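Thursday, July 31, 2025
Workshop notebook, the little bathroom (Gradisov job, dollhouse scale)

Okay, so the floor finally went in and I'm writing this up before I forget which sheet I used. It's the gray marble from the Plular pack, the one with the thin white veins and the cloudier dark patches. I had two grays on the bench and kept going back and forth all morning. The other one was flatter and more even and looked like office carpet as soon as it was between colored walls (sorry, Jummai, I know you liked it). The veins on this one are jagged enough that you read it as stone right away.

I cut the paper template first and it was 3 mm too wide at the back, same as last time, so I think my square is off. Somebody please check it against the good one before cutting anything for Tristau! I shaved the template down, traced it, cut the real sheet with a fresh blade and dry fitted it twice. Then glue, thin coat, pressed from the middle outward. I left it under the heavy books for 26 minutes while I had lunch, and meant to leave it longer, but I got impatient.

Walls next. The orange is the burnt one, second coat, and I love it against the blue. I was nervous about that combination on paper and I'm not nervous anymore. The back stays light sky blue with the three thin dark upright lines for the closed sliding doors. The border strip runs low along the left and back walls: dark blue, then the periwinkle and black lines along the top of it. It does a lot of work for such a skinny piece of paper, it pulls the orange and the sky blue together and gives the eye somewhere to stop before the floor.

One thing to fix, or maybe not fix. There's a faint seam low down on the orange side, toward the corner by the floor. I can live with it in a room this size, but if Usman wants close-up shots for the catalog in September I'd rather fill it now than hear about it then. 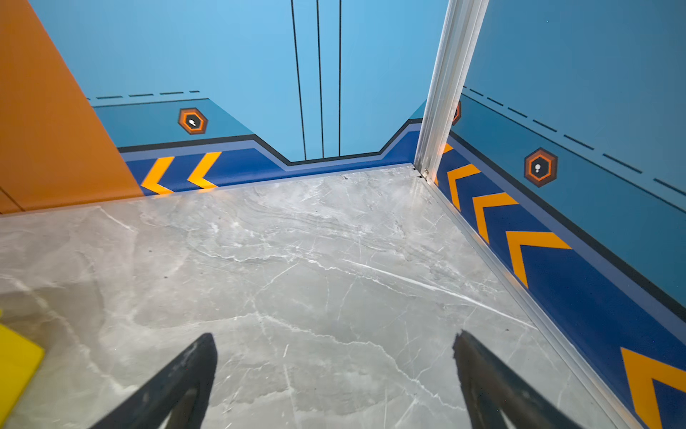 Still to do on this room

Fill the seam on the orange (the soft filler, the tub with the blue lid, NOT the one that shrinks). Touch up with what's left in the jar, there's enough for one more go if nobody uses it on the stairs.

Wipe the marble down with a barely damp cloth. It shows every fingerprint when the lamp is low, and I've already put mine all over it.

Decide about the door lines. Jummai Okeke thinks they should have little handles. I think handles will look like buttons at that scale, but I'll make a pair out of pin heads and we can hold them up and argue.

Order more border strip. We're down to 5 lengths and the hallway will eat most of those. I'd get 200 if they still do the bulk price, it keeps fine in the flat drawer.

Tub and sink are still on the other bench, primed on one side only.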